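How to budget for a two-armed robot before you ask for quotes

When we first thought about a two-armed robot for our returns room at Pedavton, I made the beginner's mistake of asking for prices before I knew what I wanted it to do. Please don't do that! Start with a rehearsal on a computer - it costs very little beside the machine itself, and it will change your shopping list.

Step 1. Write down the plainest jobs

Pick the everyday things the robot must manage before it earns a penny. Opening a door was top of our list, so we had Dalteck build a simulated room and set the robot to work in it.

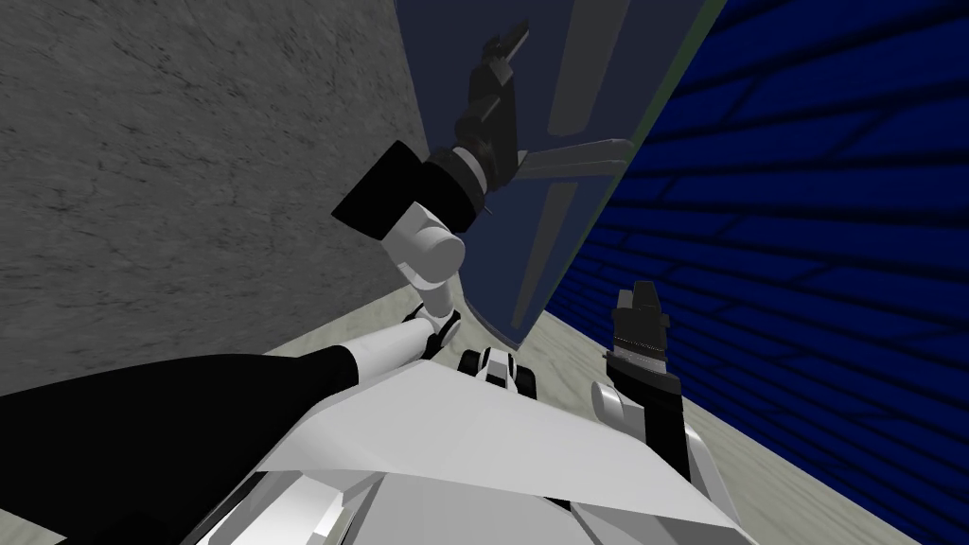 Simulated run at the navy door, with the left gripper close to the door's face just above the handle.

Step 2. Measure your room properly

Take a tape round the whole space, corners included, and write down which way each door swings. Our survey took 27 hours, spread over most of May, and I would happily spend them again. Send the lot to whoever is building your model, and ask for it to be viewed from the robot's own position as well as from across the room.

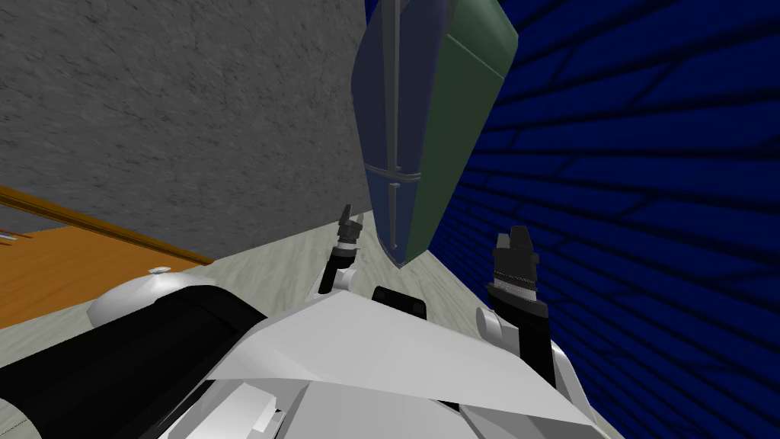 Floor space is the cost people leave off the sheet, and it can easily outgrow the price of a spare gripper. You are paying for room to work in as well as the spot the base stands on. Look at how near the right arm comes to the foot of the blue brick wall, with its white casing overlapping the bricks from this angle, and you'll see why I now put clearance on a line of its own. If a shelf or a bench has to move, get that priced too.

Step 3. Decide on the grippers

We had offers from Figueiredo and Nundelance, and they were hard to compare until we asked each for the same three things: how wide the fingers open, how long a replacement set takes to arrive, and what fitting costs.

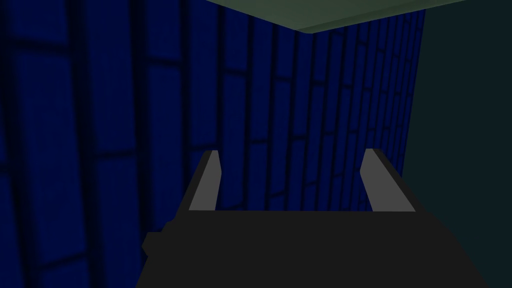
Put those answers side by side on one page, then add a spare set to both totals. A quote without spares always looks the friendlier of the two, and you'll be buying them sooner or later.

Step 4. Book enough simulated time

We paid for 48 hours of it and ran 200 attempts, keeping a note of every one that went wrong. Ask for the view from the gripper to be saved as well, as it's a great help when you are talking through tight corners with a supplier. 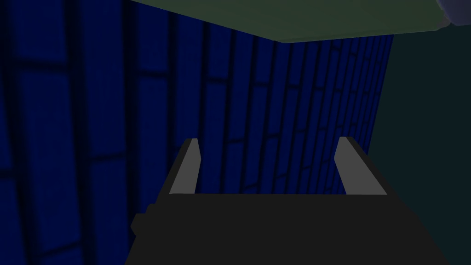

Gripper view in the simulated room: fingers apart, blue brick wall beyond.

Step 5. Add it all up

Your sheet should now have lines for the robot, grippers and spares, building work, simulated time, training and a yearly service. Leave a little over for the things you've forgotten (there will be some), and only then send it out for quotes.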